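Visit report: the Esden manipulation lab, May

I went out to Esden in May as part of a small group from our regional automation association. Most of us work in packaging or parts handling, and a couple teach at the college. The lab had offered an afternoon to look at how they train robot arms on household objects, and there were still seats on the van, so I put my name down.

The lab is on the ground floor of a former print works. Parking is at the back, and you have to ring twice because the first bell goes to the dental supplier upstairs. We signed in, were given visitor badges and safety glasses, and left our bags in a meeting room with a very good coffee machine. The talk started at 1:30.

Vlastimil Bartoš gave the introduction. He has been with the group from the beginning and looks after the hardware and the recording software. The project is called Piltero, and it asks a fairly narrow question: if you have a fixed number of demonstrations to teach an arm with, how should you spend them? You can record the same task many times in the same layout, or you can change the layout each time and accept that no arrangement is ever repeated.

The usual practice, he said, is somewhere in between, mostly out of habit. An operator sets up a table, records a batch, gets bored or goes for lunch, and sets up another one. Piltero tries to separate the two effects. They collected 3,000 demonstrations in total and split them into two halves, near enough. After throwing out failed recordings and ones where the operator's hand controller dropped its connection, the varied half came to 1,517. The repeated half was trimmed to the same number so the comparison would be fair.

All of the demonstrations are done by remote control. The operator holds a controller, the arm follows, and the software stores the joint positions, the gripper opening and the camera views together. The policy is then trained to predict the next short stretch of motion from what the cameras see. None of this part is new and Vlastimil didn't claim it was. He spent more time on the scoring, which I was glad about, having sat through plenty of vendor demos where success meant whatever happened on the day.

Their scoring works like this. Before any testing they draw up 60 layouts and save them as printed overlays. A person sets the table to the overlay, takes the overlay away, starts the policy and leaves it alone until a time limit. Each attempt gets one mark for a correct grasp and a second for a correct placement. Knocking something off the table ends the attempt. The person resetting the table isn't told which version of the policy is running. One of the teachers in our group asked if that was really necessary, and Vlastimil said their early results had drifted before they did it that way, probably from people nudging objects into easier spots without meaning to.

After the talk we split into two groups and went through to the robot room. Our half was with Ctibor Trnka, a doctoral student who does much of the operating. The arm is mounted at the side of a white table, with cable running out from near the gripper, and the objects are kitchen things: toy fruit, bowls, a plate, a pot and a pan, a colander, bottles.

Ctibor talked us through why they use clutter at all. A single object in the middle of a bare table can be learned quite quickly, and the result tells you little. Once things overlap, the arm has to deal with views that are partly blocked, and with grasps where the fingers have to come down close to something else. Bottles are a good test. A squeeze bottle lying on its side can roll or turn in the fingers, and the gripper has to close across the body and not on the cap.
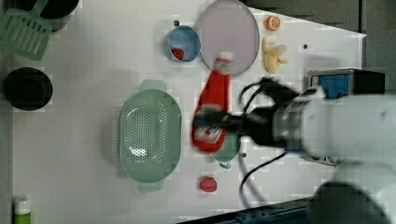 The result itself can be put in a few lines. On layouts that looked like the training ones, the repeated half did slightly better. On new layouts the varied half was clearly ahead, and the gap was wider for grasping than for placing. Ctibor thought the placing errors came mostly from the wrist view, where a held object can hide the target, and he expected that more data of either kind wouldn't fix it. They are trying a second camera position over the winter.

There were limits, and they were open about them. Everything was done with one arm, in one room, under the same ceiling lights. The objects were never swapped for unfamiliar ones in the main test. Varied layouts also take longer to record because the table has to be rearranged every time, and the comparison is by number of demonstrations and not by hours of labour. I asked what it would look like per hour. Ctibor said they have the time logs but haven't worked them up yet. For anybody in industry that would be the more useful figure, and I told him so.

We also had a quick look at the annotation tool, which is called Inico. It plays each recording back with the gripper opening drawn as a line underneath, and a reviewer marks where the grasp starts and ends. It looked quick to use. Siriwardena, the integrator a few of us have dealt with on palletizing jobs, has asked to try it on their own recordings, and the lab seems happy to share it.

Questions went on until after four. Someone wanted to know about cycle times, and the answer was that the arm runs well below its rated speed and they aren't trying to change that at the moment. Someone else asked about food-grade grippers, which was outside what they do.

For our own plant I don't see a direct use yet. Our parts arrive in trays and the arm already knows where they are. What I did bring back is the testing routine. Fixed layouts, decided ahead of time, and a person at the table who doesn't know which version is running would have saved us an argument over the last vision upgrade. I've asked Vlastimil for a copy of the overlay template and will pass it on to members when it arrives.

The other group's notes will be posted separately. If you'd like to be on the list for the next visit, leave your name with the association office, and mention if you need a seat in the van.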